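Updated 3rd July. Questions we get from people renting a desk on the shared floor at Rønning. If yours is missing, write to the front desk through the booking page.

## Which desks does this page cover?

The white ones with the gently curved top, on the Rønning floor. The benches in the Povemura building are a different model and have their own page.

## Can I keep things on my desk overnight?

Only if you rent it by the month. Day desks have to be clear by closing time. Anything left on a day desk goes into a tray with the desk number on it and is kept for 12 days. After that, we throw out food and packaging and keep electronics until January.

## What should I clear away first?

Wrappers, packets and paper, then bottles, then anything with a battery. Small boxes are easy to overlook, so check along the divider as well as the middle of the desk. Bins are by the stairs.

## Do I need to take off bracelets or a watch while I clear up?

No. Long sleeves are fine too. If you are wiping the top down, push your cuffs up so they stay out of the cleaner. Metal watch straps can scratch the white finish, and we do charge for deep scratches.
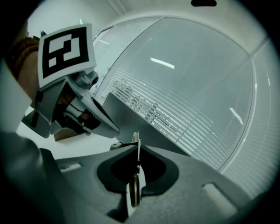 *Beaded bracelet and a pale white sleeve.*

## How do I clean the desktop?

Use a soft cloth and the spray from the supply shelf. Wipe from the back edge toward you. Please don't use the rough side of a sponge. Pen marks usually come off with a second pass. If one doesn't, leave it and report it.

Lift your phone off the desk before you spray. A phone lying flat will pick up cleaner along its edges.

## What are the round holes in the desktop for?

They are cable grommets. Run your charger and monitor cables down through them and plug in underneath. There is one left of center toward the back and one near the right end, so most people use the one on the side of their laptop's charging port.

Please don't drop trash into them. It ends up in the cable tray, and we have to unscrew the tray to get it out.
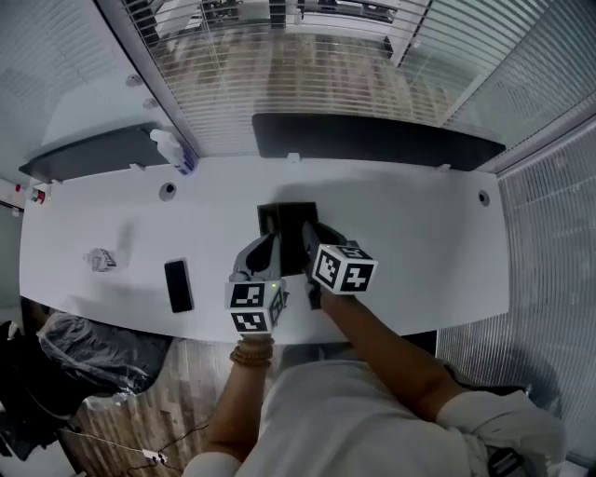 *White desk with both grommet holes, the dividers along the back, and a phone, a small box and a paper packet on top.*

## Can I move the dividers?

Not on your own. The panels are secured to the desk edge with small clips, and the clips crack if a panel is pulled sideways. Ask at the front desk and we will move them for you, normally the same day.

## Can I pin or tape things to the dividers?

Pins, yes. Tape leaves a residue on the fabric at Rønning, so please don't use it.

## Are drinks allowed?

Yes, with a lid. Bottles should stand toward a back corner, away from the grommets. A spill that goes down a grommet can reach the power strip. If that happens, unplug at the wall and tell us before you use the desk again.

## My package was delivered to the floor. Where is it?

Deliveries are held at the front desk for 7 days. We don't put them on desks. Orders from Mellimport come in on their own cart and may take an extra day to be sorted.

## Is there any storage besides the desk?

There are 64 lockers in the hallway. Monthly renters get one included. Day renters can book one through Mesel, the same system you used for the desk, for up to 4 days at a time. Bring your own padlock.

## What if the desk was messy when I got there?

Take a photo before you move anything and send it with the desk number. We'll clean it or give you another desk, and you won't be charged for marks that were already there.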